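The gripper demo proves less than you think

Juniper Whitlock
Saturday, March 26, 2022
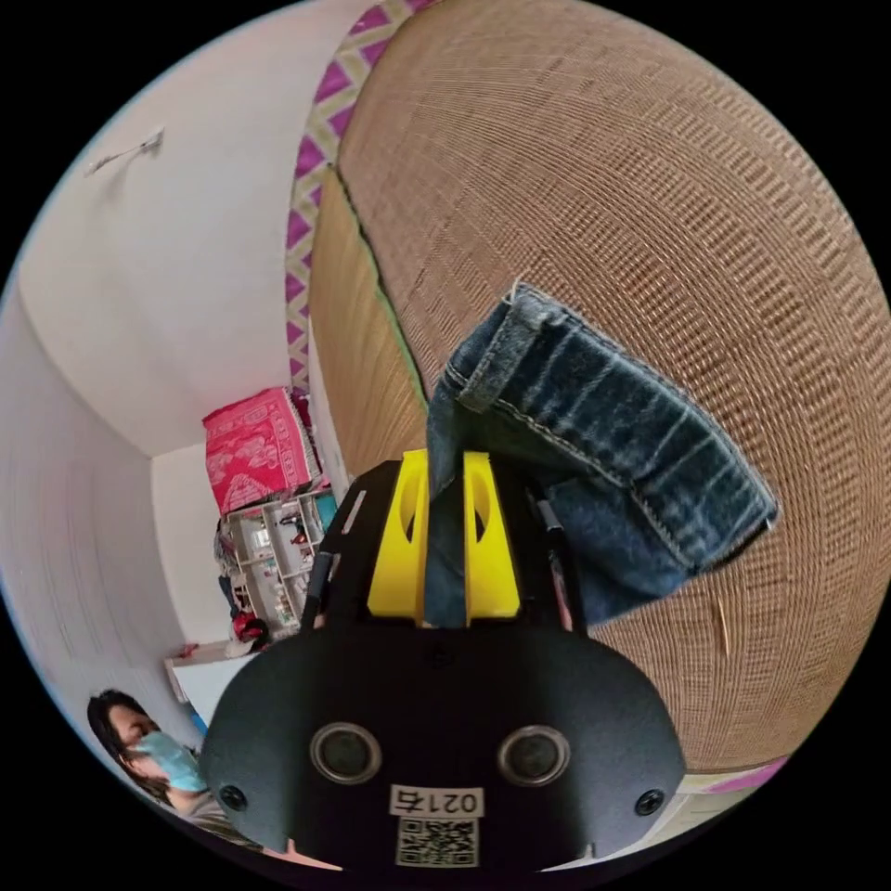

A hand-held gripper with a fold of denim between its fingers, over a woven mat.

I have spent a good part of the past year being shown grippers. Two fingers, three fingers, suction, soft silicone things that look like a washing-up glove with ambitions. Each arrives with a video, and in each video the gripper picks up whatever it has been asked to pick up. I have yet to be sent one in which it drops the lot and somebody swears.

The current fashion is for the hand-held kind. You take the gripper off the arm, or never put it on one, give it a camera with a very wide lens, and let a person carry it about doing chores. The recordings then go to train a controller, and the controller is supposed to run the same fingers on a proper arm. It is cheap, it is quick, and you can do it in an ordinary room with shelves and a table in the corner. I understand the appeal. I also think we are letting it off far too lightly when we come to compare one gripper with another.

Take cloth, since everybody does now. Denim is a favourite, and a flattering one. It is thick, it has a hem with a ridge of stitching you can catch, and once you have hold of a fold it tends to stay held. A pair of slim fingers can look very clever with a stiff hem between them. Give the same fingers a thin cotton pillowcase lying flat on a smooth worktop and you learn a good deal more. Yet in the comparisons I am sent, "fabric" is one row in the table, with one tick in it.

Then there is the person. When a human holds the tool, the human does the hard part. You tilt your wrist a little, you press down and feel the mat give, you notice the fold is slipping and close up before it goes. None of that belongs to the gripper. Ask a supplier how their hand-held unit performs and they will tell you how well their staff perform while holding it. I put this to Gerd Oltmanns, who tests end effectors for a packaging firm and is more patient than I am. His answer was that the human trial tells you what the fingers can physically do, and that this is worth knowing before you spend money on an arm. Fair enough. A gripper that fails in a skilled hand will hardly improve when you bolt it to something clumsier. But he agreed that it sets an upper limit, and I have never seen a brochure call it that.

Last June he let me sit in on a trial of two units, the Vistel and the Davia, both with parallel fingers and both sold on the strength of the data they collect. The team did 200 picks with each, by hand, from a mixed pile of household stuff. The two came out so close that you could have tossed a coin. Then both were mounted on the same arm, with a controller trained on the same recordings, and the Davia fell 27 picks behind. The fingers were the same ones that had done so well the day before. The difference lay in the camera, as far as anyone could tell: its mount flexed a little when the arm stopped sharply, and a person moving at a person's pace had never made it do so.

I say "as far as anyone could tell" with some feeling. Three afternoons were spent on that mount, and there was still a man at the end of the table who thought it was the cable.

Cameras deserve more suspicion than they get. A very wide lens takes in the fingers, the thing being held, the floor, the ceiling and anyone sitting nearby, and it bends all of them. A flat mat swells up like the top of a loaf. People who work with these pictures stop noticing, and they will tell you the controller doesn't mind. Perhaps it doesn't. I would like to see the trial where one camera was swapped for a plainer one and nothing else was touched, and when I ask for it I am usually offered a figure for how much data was gathered instead. The last such figure was 3,618 recordings, from a firm called Valente, and it was given to me as though it settled the matter. I asked how many different rooms they came from. It took a week to get the answer, which was 12. I asked how many failed attempts had been kept in, and I am still waiting.

The failed ones matter to me more than any of the others. A set of recordings made up wholly of clean grasps will teach a machine what success looks like and leave it stranded the first time a corner slips out. Good operators fumble and recover all day long, and too often someone tidies that away afterwards to make the set look smart.

There are people doing this more carefully. The Gimholm group publishes its misses along with its hits, keeps the arm trials and the hand trials in separate tables, and names the cloth it used, down to whether it had been ironed. Their numbers look worse than everyone else's. I would buy from them sooner than from most, though I gather their sales have not exactly soared — buyers like a tick in a box as much as suppliers do.

So if you are choosing a gripper this spring, by all means watch somebody lift a pair of jeans with it. Then ask for the arm, the thin pillowcase and a full afternoon with no editing. Bring your own pillowcase.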